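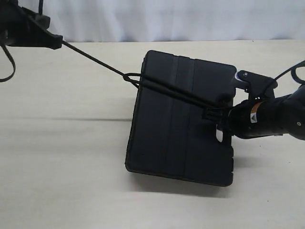

Session 7: the case off the table in the right-hand gripper, with a cord across its face.

Ernham Evening Course in Practical Robotics
Handout for session 7: When a cord gets involved
Anca Pîrvu

Welcome back, everybody, and thank you for staying so late in November when the Hillow room was as cold as it was. I promised to write up the cord fault properly, so please read this before we meet again, and bring your questions (the awkward ones especially!).

What went wrong

The task sounds simple enough. Two arms work over one table, and they have to put a cord round a flat case and let go of it. On our bad run the left arm finished its part and the Lunduso controller marked the cord as released, when a strand was still caught in the fingers. The right arm then began its lift as planned. Now there were two arms joined by a cord, and only one of them was meant to be moving. The left arm stopped on a force limit, the right one carried on for a moment longer, and the case was pulled out of its grip. 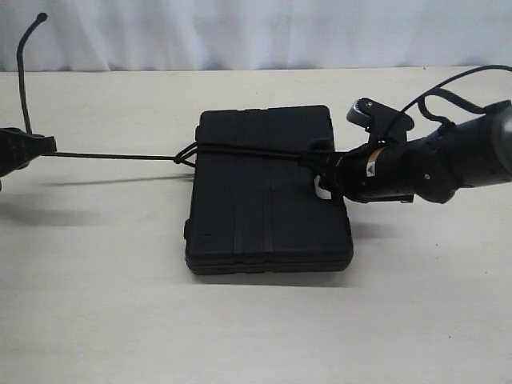
Why the controller missed it

The release check looked at finger opening and nothing else. If the fingers were open, the cord was taken to be gone. That works nicely for a block or a cup, but a cord can hook itself over a bracket or a screw head and stay there quite happily with the gripper wide open. The force limits were also set separately for each arm — a leftover from the Rajan exercise, where the arms never share a load — so a stop on one side did nothing to the other.

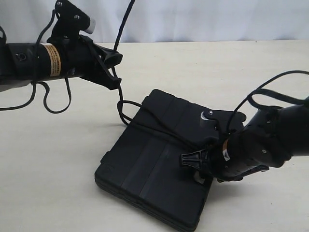 Cord faults are best hunted with your eyes before you go anywhere near the log. I know the log is tempting, and I have lost whole evenings to it myself, but it only holds what somebody thought of measuring. Start at the fingers and follow each line to where it ends. Take the left gripper here: its fingers are open and well above the table, and still there is a cable coming down from that side and lying in a loop on the case. A check on finger opening would pass that without a murmur.

What to do when it happens to you

1. Press the stop and keep your hands out until both arms are still. A tight cord can whip.
2. Support the case before you ease any tension.
3. Follow the cord from end to end, and look for fraying. A bristly end like the one below catches on things, so change the cord before the next run. 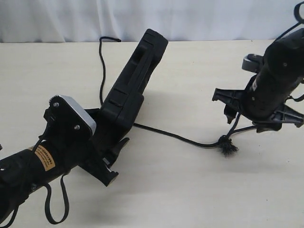 4. Write down which arm stopped first and what it was holding.
5. Link the two stops, then repeat the run at low speed with a lift of 6 mm.

For next time

Sketch a release check that would have caught our fault. One page is plenty, and pencil is fine.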